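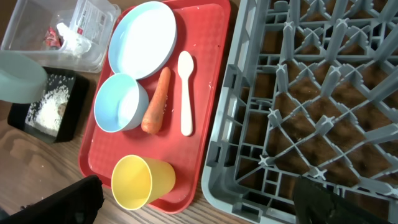
By Janjua

Robots at the Table: What We Saw at the Jillance Open Day

On August 6, 2022, the Jillance workshop opened its doors to visitors. One table there had two robot arms, a red tray, some dishes and a gray dish rack. The job was to move dishes from the tray to the rack. This page explains how a robot does that kind of job, and why it takes more work than it seems.

What is a robot arm?

A robot arm is a machine built from stiff parts called links. The links meet at joints. Your own arm works in a similar way: the upper arm and forearm are links, and the elbow is a joint. Inside each robot joint is a motor. When the motor turns, the link moves.

At the end of the arm is a gripper. The ones on this table have fingers that open and close. They have no skin and cannot feel a dish the way you can.

How does it see?

The arms at Jillance use cameras. One kind is fixed near the gripper and moves with it. It gives a close view of things such as the plate, the bowl, the cup and the spoon on the red tray. Another kind looks at the table from higher up, so both arms can be seen at once.

A camera picture is only a grid of colored dots. A computer program has to work out which dots belong to a cup and which belong to the tray under it. The program used at the open day is called Rarnico. It was trained on 127 recorded practice runs. In each one, a person guided the arms through the job, and the computer stored what the cameras saw and how the joints moved.

Why are dishes hard?

Each dish has its own shape. A plate is wide and flat, and a gripper has to take it by the rim. A cup lying on its side can roll if it is pushed. A spoon lies almost level with the tray, so the fingers must come down very close to the plastic without pressing into it.

The rack makes the job harder. It has rows of upright prongs, and a plate must be turned on its edge before it will fit between them. If the angle is wrong, the plate lands on top of the prongs and falls over.

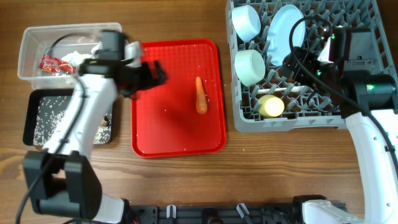 The two arms at the tray and rack, with a plate standing in the slots. The carrot is on the tray.

Is everything a dish?

No. The carrot is a vegetable, and it does not belong in a dish rack. A sorting robot needs to tell food from tableware — a simple choice for you, but one the program has to learn from its practice runs.

Small things are a separate problem. Grains of rice are too small for these grippers to pick up one by one. A person with a cloth is faster.

How often does it work?

The Jillance team keeps a score. In its tests in March, Rarnico placed 94 out of every 100 dishes correctly. A full run had a time limit of 20 minutes. A run was stopped early if the arms dropped 3 dishes.

Words to know

Link: a stiff part of a robot arm.
Joint: the place where two links meet and move.
Gripper: the part that holds things.
Program: the set of instructions a computer follows.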